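Bogdan Pop has counted dead trees for a living since he was a student, and he does not enjoy when people call him an optimist. "I am a forester," he says. "I look at what stands and what does not stand."

We spoke on September 10, 2021, in Flondville, where he works part of the year for the monitoring project Dastulura. The project follows the old oak woods above the Lultach river. 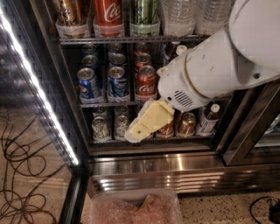
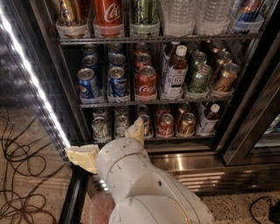
Drinks in the cooler, with the robot arm.

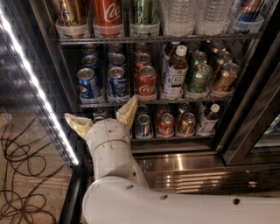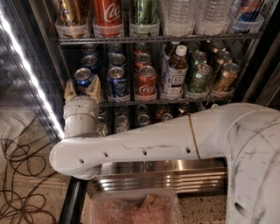

The woods are suffering from lack of water, and Pop wanted to begin with the numbers. In May his team finished the survey of 684 marked oaks on the southern slope. Of these, 57 had lost most of their crown. In the survey before, it was 26.

"More than double," he says. "But please be careful with this. It is one slope, with thin soil. On the north side the trees look almost normal, and I would not like somebody to write that the whole forest is dying."

I ask him what is killing them. He takes a long time before he answers. The drought is the first cause, he explains, but a drought alone rarely finishes an old oak. The tree becomes weak, then beetles come under the bark, and then a fungus attacks the roots. "When we arrive with our notebooks, three or four things have already happened. Everybody wants one guilty party, and I cannot give them one."

The question of the river is more delicate. Upstream, at Acuña, water has been taken from the Lultach for many years to irrigate orchards. Quentin Perrin, who grows pears there and who joined our conversation by telephone, does not accept that the orchards are responsible.

"We take less than my father took," Perrin says. "We changed to drip lines on all the fields. If the level in the river is lower, somebody should look also at the snow in the mountains, because there is less of it every winter."

Pop agrees with him more than I had expected. According to him, the groundwater under the slope was already going down before the last orchards were planted. What he asks from the growers is to stop pumping in the driest weeks of summer, when the roots cannot reach anything. Perrin answers that those are exactly the weeks when a pear needs water. They have had this discussion many times, and both men remain polite.

The regional office has proposed to cut the dead oaks and plant pine in their place. I mention this to Pop and his voice becomes a little harder.

"Pine grows fast, and it looks good in a report. It also burns very well." He would prefer to leave most of the dead wood where it is, except next to the paths, and to put a fence around the young oaks so that the deer cannot eat them. A first fence was built in spring and protects nearly 500 seedlings. He has visited it often since then, he admits, more often than the work requires.

And if the next summers are the same as the last ones? He says that some of the seedlings come from acorns collected farther south, from trees which are used to less rain. Not all his colleagues like this idea. Some of them believe a local forest should have only local seed, and he understands the argument.

"I had the same opinion ten years ago," Pop says. "Then I walked on that slope every year."

The next survey will include the north side for the first time. Perrin has offered his tractor to carry the fence posts up, and Pop has accepted it.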